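The Orphan Lead
Sorting the cords that outlive their equipment
By Anwara Munasinghe

A power cord has no serial number. It has a plug at one end, a plug at the other, and a jacket that may or may not carry printed text along its length. When the equipment it served is sold, scrapped or lost, very little on the cord records what it was for. Most households and almost all offices keep such cords anyway, in a drawer or a carton, on the theory that a use will come up.

The Tendero depot in Vellen has spent the past year testing that theory. Tendero handles surplus from schools, clinics and small offices, and for most of its existence it treated leads and power supplies as packing material. They came in with the equipment, they were separated from it at the first bench, and they were sold by weight as mixed copper scrap. In September the depot stopped doing this for one full intake cycle. Every loose lead was set aside, tested and logged.

The log closed at 1,028 items. Its compiler, Kerttu Pelkonen, had expected the bulk of the pile to be dead. It was mostly alive. Broken conductors were uncommon, and where they occurred they were nearly always within a finger's width of a strain relief, the molded sleeve that stiffens the cord where it enters the plug. The remaining faults were in the contacts: bent pins, spread springs, and green or white corrosion from storage in damp rooms.

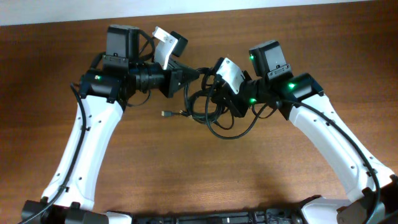

What made the pile hard to use was identification. A lead that passes a continuity test is still of no value until somebody can say what it may be connected to, and with low-voltage DC supplies the shape of the plug is a poor guide. The round barrel plug is the worst offender. It is made in a range of outer diameters, and for any one outer diameter there may be more than one center hole. Two plugs that look the same across a table may differ by less than half a millimeter at the hole. One seats correctly. The other goes in, appears to seat, and makes contact only when pushed to the side.

Polarity is a separate question. On most current equipment the center contact is positive. On a good deal of audio equipment it is negative, a convention that goes back to early effects pedals and has been kept for compatibility ever since. The plug itself gives no hint. The only reliable record is the small diagram on the supply's label, two arcs and a dot, and labels are printed in ink that rubs off.

Voltage is the third variable, and it has no relation to either of the others. A given barrel size may be found on supplies of widely different output. Older unregulated supplies add a complication: their open-circuit voltage, read on a meter with nothing attached, can sit well above the figure on the label. A careful beginner who measures one will often conclude that the label is wrong. Under its rated load the same supply will drop to roughly the printed value.

Pelkonen's procedure deals with these in a fixed order. The jacket and plugs are inspected first, with the cord flexed by hand along its length. Anything with exposed conductor goes straight to scrap and is cut in half so that it can't come back. The plug is then gauged with a set of tapered pins for the center hole and a caliper for the outside. Polarity is read with a meter. Voltage is read twice, open and under a resistive load, and both values are written on a tag. The tag is tied on with string. Adhesive labels were tried first and were abandoned after the glue migrated into the jacket and collected grit.

Tagging is the slow step. Testing is quick once the bench is laid out, and the gauging becomes automatic, but writing and tying a tag takes as long as everything before it. The depot has considered a printer and decided against it for now. Pelkonen's view is that a printed tag saves seconds and costs a device that also needs a power supply, and she would prefer to see the system run for another cycle before adding to it.

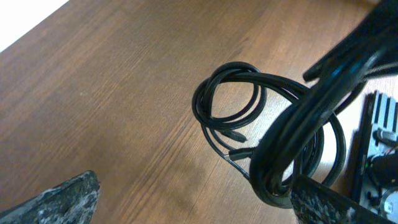

Black cables and two small plug connectors on a wooden tabletop.

The tagged leads are sorted into 16 bins. The scheme went through several drafts. The first divided the stock by voltage, which suited the people doing the testing and suited no one looking for a replacement. A customer with a dead supply usually arrives holding the device, and the device has a socket. The bins are now arranged by plug, with voltage as a subdivision inside each bin, and mains leads are kept in a different part of the building altogether.

Mains leads are simpler in one respect. Their connectors follow published standards, and a lead that fits is generally a lead that may be used. The exception is current rating. The conductor in a thin lead sold with a desk lamp and the conductor in a lead sold with a kettle can differ by a factor of several in cross-section. Where the jacket is printed, the rating can be read from it. Where it isn't, the depot downgrades the lead to scrap without further testing, a policy that accounts for a fair part of its losses.

Coiling turned out to matter more than anyone at the bench had assumed. Cords that had been wound tightly around their own power supply showed most of the strain-relief failures. Cords that had been laid in open loops and left alone showed very few. The mechanism is familiar from cable work in general: stranded copper tolerates a gentle bend indefinitely, and a sharp one repeated at the same point hardens the strands until they part one at a time. The lead goes on working through most of this. Its resistance rises, it runs warm at the plug, and it fails when the last few strands go.

The depot's rule for storage is one loose coil per lead, no smaller than a saucer, closed with a strip of cloth. Wire twist ties are removed on arrival. Left in place for years, they press a groove into soft jackets, and on older rubber cord the groove can reach the inner insulation. 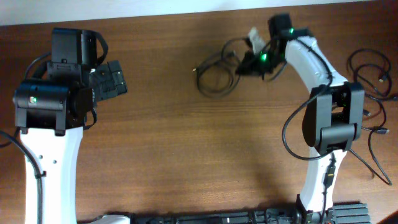
The Case for One Plug

The obvious remedy is to make fewer kinds. For phones and a growing share of portable computers this has already happened, through a mix of regulation and commercial convenience, and the results are visible in the log. USB-C leads made up a small share of the intake. They were also the ones for which Pelkonen had the most trouble writing a tag.

A barrel plug carries one voltage in one direction. A USB-C lead carries whatever the two ends agree on. Some leads are wired for charging and slow data only. Some carry fast data. Those intended for the higher charging currents contain a marker chip in the plug that reports the cable's rating, and a charger that doesn't find the chip will hold its output to a lower level. All of these have the same plug and many have the same jacket. A continuity test shows that the wires are joined. It doesn't show what the marker will report or how the pairs will behave at speed.

The depot bought a Damach cable tester for this purpose. It reads the marker, lists the connected conductors and gives a resistance figure for the power pair. It doesn't measure signal quality, and so a lead can pass on the bench and still drop out when used with a display. Tendero sells such leads as charging leads and makes no claim about data.

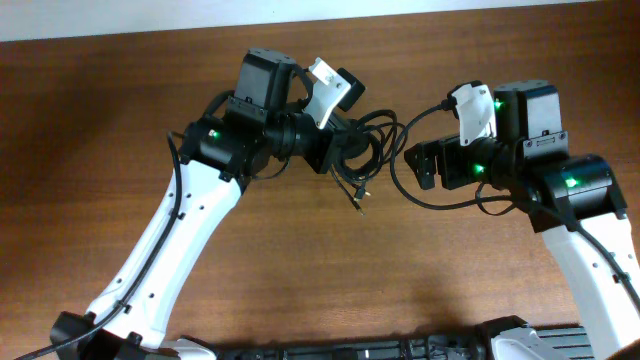 CCORI | Issue 13 | Page 2

There is a counterargument, and it comes from the scrap side of the trade. Copper recovery from thin flexible cord is inefficient. The conductor is a modest fraction of the total weight, the plug bodies have to be cut off, and the jacket is usually PVC, which few processors want. A supply in its molded case is worse, with a transformer or a switching board inside a shell that was glued or welded shut and never meant to be opened. On price alone, an hour spent tagging leads recovers more than an hour spent preparing them for the shredder. It does so only while there is someone to buy them.

Demand at Vellen has been uneven. Laptop supplies leave the shelf quickly. So do mains leads of the common kitchen and office types. Supplies for network equipment sell slowly and in lots, generally to a person who maintains old installations and would like several spares at once. Printer leads with the older square USB plug hardly sell at all, and the depot now gives them away with any printer.

Pelkonen has started keeping a second record, of requests that couldn't be met. The entries are mostly proprietary connectors: cordless vacuum chargers, hearing-aid docks, shavers with a two-pin socket of no particular standard. In several of these the supply failed years before the appliance would have. Replacements from the manufacturer exist for some. For others the model has been withdrawn and the charger went with it.

She has a low opinion of universal supplies with interchangeable tips. The tips are small and get lost, the polarity can be reversed by turning the tip around, and the voltage selector is often a slide switch that moves in a bag. The depot accepts them and tests them at every setting, then fixes the switch at one value with a drop of resin and tags the supply for that value alone.

Owners can do most of the useful work at home. A tag written on the day the equipment is unpacked, giving the name of the device and nothing else, would have saved the bench the greater part of its time. A paint marker on the supply and a matching dot beside the socket does the same job and survives longer than paper. Leads that belong together should be kept together when the equipment is handed on, in a bag fastened to the thing itself.

Tendero will run the log again for the next intake. The bins will stay as they are, apart from the one for audio supplies, which is to be split by polarity and painted a different color.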